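Section 4. Trying the hands on bowls

By now you should have both hands bolted on, the cables tied back and the Mistcombe controller talking to each side. If the controller still shows only one hand, go back to section 3, as nothing below will work properly until that's sorted.

I use bowls for the first proper test because they're awkward in a useful way. A block will forgive almost anything, but a bowl has a thin rim, a curved wall and a habit of skating off when you push it. I've run the same test with the Amer hands and the Lu two-finger grippers, so if you're comparing the two, please stick to the same bowls and the same starting spots or your notes won't mean much.

What you need

Three matching bowls, light ones, that stack without jamming. A clear table. A small lump of Prestik (you may not need it, but keep it handy).

Steps

1. Switch on the controller and let it warm up for 2 minutes. I know, I skip it too sometimes, and then the first few grips come out sluggish and I have to start over.

2. Open both hands fully, then bring them to the half-curled resting pose.

3. Set the grip force to 30 per cent on both sides. The slider goes up to 90 but please don't, not with bowls!

4. Put a bowl in front of each hand and one in the middle, with the rims facing up.

5. Bring one hand in from the side, low, with the index finger over the rim and the thumb outside against the wall. Close slowly.

6. Tilt the bowl a little before you lift it. If the thumb slides, open up, drop the hand by a finger's width and try again.

7. Carry it to the middle bowl and let go just above the rim. Then do the same with the other hand.

8. Once that goes well, run it backwards and unstack them into a row.

Caution: keep your own fingers out of the way while a hand is closing. The force setting limits the squeeze, but it doesn't know whether it has hold of a bowl or you.

Three bowls, with both hands over the table:

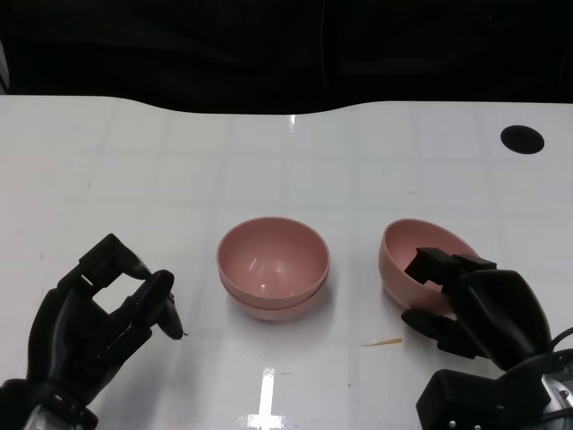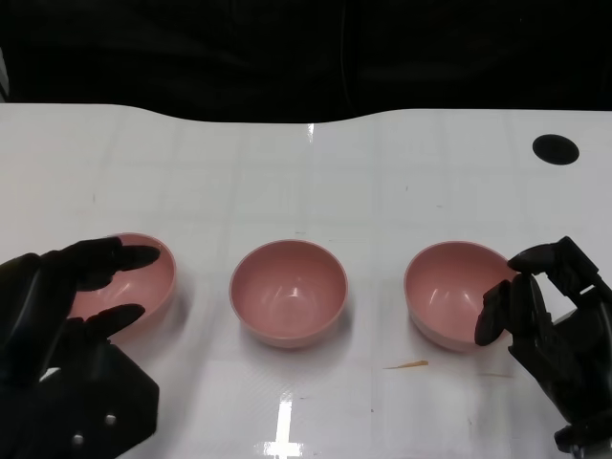 Note on scoring: I do 32 goes per hand and write down only whether the bowl ended up where I wanted it. I tried marking style as well and gave up, my handwriting couldn't keep pace. A bowl that lands crooked but settles on its own counts as a pass in my book. A bowl I had to nudge doesn't.

Note on slipping: if a bowl keeps scooting away from the thumb, press a tiny bit of Prestik under its base for the first few goes - it peels off cleanly and lets you check the finger path without chasing crockery. Take it off before you start scoring.

The Lu grippers are quicker at step 5, I'll give them that, and much easier to set up from cold. Where I prefer the Amer hands is step 6, as the thumb gives you something to tilt against. If you only ever need to pick up and put down, you may well prefer the Lu pair, and you can skip the thumb settings in section 5 and go straight to saving your grips in section 6.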